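Student Robotics Club Begins Simulation Project

December 2021

The Flestance Student Robotics Club has begun a project in which members program a two-finger gripper entirely in computer simulation. The 19 students taking part meet in the Grirunby computer laboratory under the direction of faculty adviser Yuk-lan Poon.
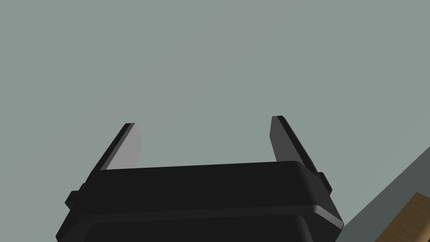

CAMPUS NEWS | Clubs and Competitions

Members are divided into teams, each responsible for its own control program. The first assignment asks students to bring the open gripper to a set position before any attempt is made to grasp an object. Team leader Hiu-tung Lai said the early sessions have been spent largely on finger spacing and angle of approach.

"Students are expected to keep a written record of every change they make to the code," Ms. Poon said.

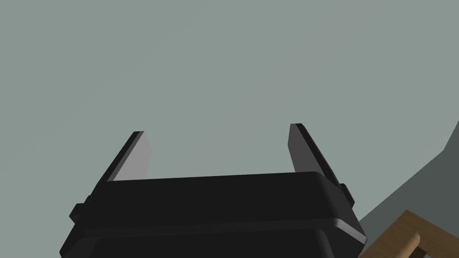 The project is supported by a grant of $2,000 from Brultimeck, which will also send two engineers, Matěj Lukáč and Oi-ling Chu, to review the programs in January. Three teams will then be chosen to present their work to the school.

Students who wish to join may apply to Ms. Poon in the Grirunby laboratory. Prior programming experience is not required.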